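Stindusen Open Day: Bin Picking Recordings
README

Contents
What this is
How the day ran
What's in the folder
Reading the log
Known problems
Using the data
Picture and remarks

What this is

These are the recordings from the June open day at Stindusen, where we let visitors fill a bin with small things and then watched a robot arm try to pick them out again. We had hoped to come away with a decent afternoon and perhaps a bit of data. We came away with 1646 logged pick attempts, and we're delighted with them! The objects were chosen by people who had no interest in making life easy for a gripper, so the mix is much stranger than anything we would have put together ourselves.

The folder is meant for anyone who wants to look at grasping in clutter, and also for the visitors who asked us to send them "the results." If you are one of those, skip straight to the session notes. They're in plain English and they have your comments in them.

How the day ran

Doors opened at 10 in the morning and we kept going until 5, with a break at lunch that got shorter and shorter as the line grew. Visitors took things from a tub of household bits and tools, or asked for something particular, and laid them in the gray bin any way they liked. Then everybody stepped back behind the tape line on the floor, Serena Pace called the start, and the arm went to work. A round ended when the bin was clear or when the arm had failed 2 times in a row on the same object.

We ran 62 rounds. Gemma Donati kept the log by hand on the first few because the logging script didn't like the network in the hall, and she typed them in that evening. Those rounds are marked "manual" in the notes column and their timestamps are only good to the minute.

Favorites of the day were soft things and thin things. Gloves folded up in a new way on every try. Brushes and screwdrivers lying flat against the floor of the bin gave the gripper very little to get hold of, and when one finally came up the crowd cheered as if it were a penalty kick. Small figurines went in nearly every round, mostly in the corners, placed there with great care by people under ten.

What's in the folder

rounds.csv: one line per round, with start time, who was running the station, and the end condition
attempts.csv: one line per pick attempt
objects.csv: object names, rough material, and whether we'd call the thing stiff or soft
video: fixed-view recordings, one file per round
notes.txt: the session notes, including visitor remarks
govora: settings files for Govora, our planning code, as they were on the day

There are 319 attempts tagged "interesting." The tag was set live by whoever was at the keyboard, with no written rule, so please don't treat it as a label. It's a good place to start watching, though, and I've lost more than one evening to it.

Reading the log

Each attempt has a target, an approach angle, a result and a free text note. Results are "lifted," "dropped," "missed" and "stopped." Stopped means a person at the station halted the arm, usually out of caution near the walls of the bin. "Dropped" counts anything that left the floor and fell before it reached the tub, even by a hair.

Object names follow what the visitors called things, cleaned up a little. "Spork" and "fork spoon" were merged. "Paintbrush" covers every brush with a handle long enough to paint with.

Known problems

The video clock runs a few seconds ahead of the log. We haven't corrected it.
Three rounds before lunch have no end condition.
Daylight from the hall windows moves across the bin through the afternoon, and the later files are noticeably warmer in color.
Some notes are in Italian. We left them alone.
The bin floor is scratched and stained from earlier work, and the planner sometimes took a dark mark for an object. Those attempts have "floor" as the target.

Using the data

Free for teaching and research. Please mention the Stindusen open day if you publish something, and write to Renzo Gatti if you find a mistake in the log, because we would love to fix it. A second open day is being planned, with a station where visitors pick the approach angle themselves.

Picture and remarks

Glove, brushes, screwdriver, spork and a few small figures in the bin, with the KUKA arm over them.
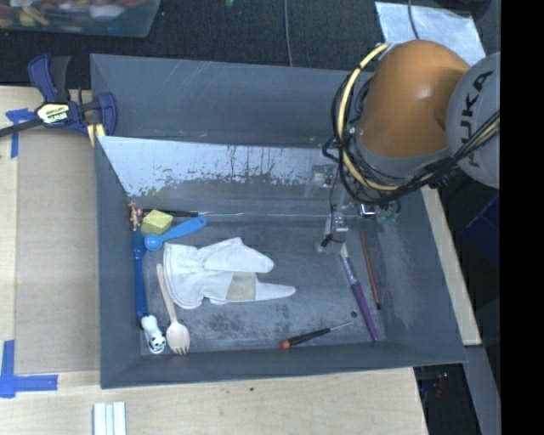 Concetta Sorrentino wrote back that she would split "dropped" into two results before the next open day, one for things that slip straight out of the fingers and one for things lost on the way to the tub, and that she'd be glad to go through the videos and redo the old entries if somebody sends her the password.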